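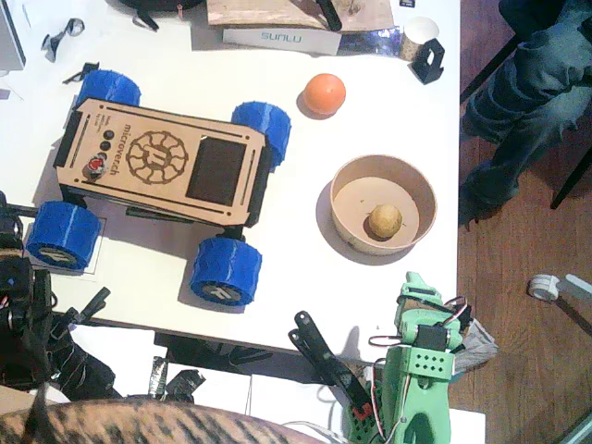

**What do I write down when a small thing is sitting in a bowl?**

Two rows. One for the bowl, one for the thing, and put the bowl's row id in the `inside` column of the second.

# Dresto table things

2022-10-27, by the Dresto list keeper
Filed under: Home & Workroom > Lists > Small objects

Plain list of what gets left on tables. 654 rows, 79 item names, 13 tables. One CSV, one notes file. Written in a rush before the big clear-up, will tidy later.

## What's in it

- `tables.csv` — one row per thing
- `names.txt` — the item names, one a line, lower case
- `notes.md` — arguments about bowls mostly

Columns: `row`, `table`, `item`, `colour`, `material`, `inside`, `on`, `sure`.

`sure` is y or n. Use n freely. A guess marked n is fine, a guess marked y is a nuisance for whoever comes next.

## Naming

Everyday words. "ball", "bowl", "cup", "box", "foil". Colour goes in its own column so it's `ball` + `orange`, never `orange ball`. We had "orange" as an item name for weeks and half of those were fruit.

Material only if you can tell by looking. Paper bowl, fine. Otherwise leave blank.

Boxes: the item is `box`, whatever is printed on the lid. A white box with SUNLU on it is `box`, `white`, and the word goes in notes. Don't write down what you think is inside. Nobody opened it.

Round-ish food is the worst. Small speckled pale brown thing in a bowl — could be a potato, could be a ball. Put `small round thing`, sure = n, if you can't seperate them. Potato only when you'd be happy to peel it.

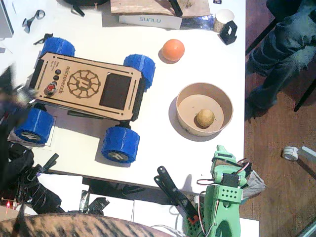

Same goes for anything next to the bowl. Near isn't inside. A ball on the bare tabletop gets an empty `inside` even when there's a bowl right by it, and `on` is `table`.

Foil is `foil` flat or crumpled. Paper cups are `cup`, material `paper`. Don't use `lid`, we dropped it.

Floor doesn't count. If it's over the edge it's not on the table.

## Where the rows came from

Ridum did the kitchen tables, Cabrera the workroom ones. Lellura is the spreadsheet both got merged in. Nine item names clashed at the merge (`dish` and `bowl`, that sort of thing) and Ridum's won.

## Known problems

- Whites are a mess. White, off-white, cream, all used for the same sort of box
- Cabrera rows have no `sure` before December, treat as n
- Paper bowls get called beige, tan and brown. All left as typed
- Shadows entered as `cloth` twice. Fixed one, can't find the other

## Using it

Take it, change it, say where it came from. Not good for working out sizes, we never measured anyting. OK for matching words to things and for practising a tidy-up list.

---

Comments (3)

**reader:** Is a rim part of the bowl or its own item?

**list keeper:** part of the bowl. Colour by the inside if they differ.

**another reader:** Found your other cloth, it's in the last kitchen table, near the bottom. Also "dish" is still in names.txt.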